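Udimar chores set, readme

Last touched January 2024. Read this before you pull anything. It's short-ish and a bit rough, fix it if you have time.

What it is

Recordings of people doing household and small shop jobs with hand-held two-finger grippers. The idea is old by now: person does the chore holding the tool, arm learns it later. 4,000 clips in the main set. 2,000 of those have labels we trust. The rest have labels.

Two sites. Toltcombe is the house side (kitchen, laundry, toys, tables). Allell is the shop side, mostly sorting, bagging and putting stock back on shelves. Same tools in both, diffrent lighting, very different mess.

Why we made it

People kept asking if the arms can do chores yet. Short answer, some. Longer answer is most of this file. Wanted a set where the work is ordinary and the stuff is the stuff people own. Not six coloured blocks on a white board.

Can they do it yet

Going by our own runs with the Thái policy, trained on the labelled half:

Wiping a flat surface. Yes, mostly. Misses corners. Doesn't know when it's finished.

Picking one thing off a clear table. Yes. Boring now.

Picking one thing out of a pile. Sometimes. Depends what's leaning on it. Pulls a box from the bottom and the lot comes down.

Folding. Tea towels OK if laid flat first, by a person, which sort of defeats it. Shirts no.

Soft toys. Better than expected for grip, worse for putting down. Plush forgives a bad grasp. Then it lands on its face, or rolls off.

Bottles. Fine standing. Lying down they turn in the fingers.

Putting things where they belong. No. It will put things where you tell it. Knowing that the medicine doesn't go in with the toys is a different problem and we haven't touched it.

Bagging at Allell. Light stuff yes. Anything with a crinkly wrapper confuses the close signal, so it squeezes too long.

So if you're asking for your own house: not this year. If you run a shop and have one narrow job, same shelf, same boxes, maybe worth a trial. Keep a person close by.

What's in a clip

Wrist video, gripper opening width, tool pose, start and stop marks. Left and right tool are stored separately when both are in use. One line of plain text saying what the person was trying to do. Not what happened, what they were trying to do. Important if you're filtering on success, the success flag is its own field.

No sound. We strip it.

Task names

tidy, sort, wipe, fold, hang, bag, shelve, open, close, pour, other

"other" is a junk drawer. Sorry. There's some nice stuff in there, bed making, untangling a cord, peeling a sticker off a bowl.

tidy and sort overlap a lot. The rule was: sort if there's more than one place for things to go, tidy if there's one. Wasn't followed at the beginning.

Splits

Train, check and held-out. Held-out is 151 clips, picked by room, so no room in held-out shows up in train. Please don't reshuffle. If you do, say so when you report numbers, we've already had one mixup where the scores looked great and it was the same kitchen on both sides.

The pile jobs

This is the part people want and the part that goes worst. A table with a heap on it, all sorts, soft next to hard next to shiny. Person picks up a thing, turns it so it can go down right way up, moves on. Takes no thought at all for a person. For the arm it's finding an edge, guessing what's stuck to what, then guessing how much the thing will squash.

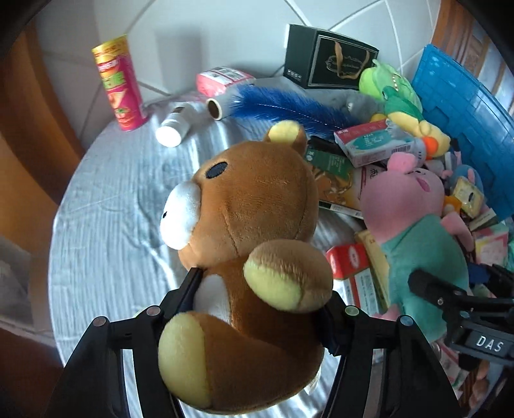

Tidy task, round table: plush bear in the gripper, mixed toys and boxes behind.

Look at the neighbours in that one. A lint roller with a long fluffy duster, a bottle tipped on its side, boxes stacked in with the toys. The bear is the easy bit. The duster is what breaks our segmentation, it comes back as part of whatever it's touching.

Quilted cloths are also a pain. The fingers catch the fabric on low grasps and drag it, and then every object pose on the table is off. If you're training on table clips with a cloth, try a slightly higher grasp floor. Helped us a bit, no proper numbers.

Known problems

Width readings drift on long clips. Re-zero at the start mark.

Some Toltcombe clips have left and right swapped in the metadata. Video is right, file is wrong. Check before you train anything two-handed.

Text lines have spelling mistakes. Left them in. People will talk to the thing with spelling mistakes too.

Glare on glossy tile and foil packaging. Depth is garbage there, don't use it.

Packaging text is in more than one language. Labels mostly just say "box".

Not for

Anything with people in reach of a moving arm. Nothing here covers handing objects to a person, or kids, or pets. Not for medicine handling either, even though there are medicine boxes in some clips. They're clutter, not a task.

Don't use it to claim a robot can keep house. We'll be annoyed.

Using it

Fine for research and teaching. For anything you sell, ask first. Say Udimar chores set somewhere in the write-up, and which version.

To do

finish relabelling the second half
split "other" into something useful
fix the left/right thing properly
more hanging clips, there are hardly any
cupboards with doors that don't stay open
2 rooms at Allell still to be added to the room list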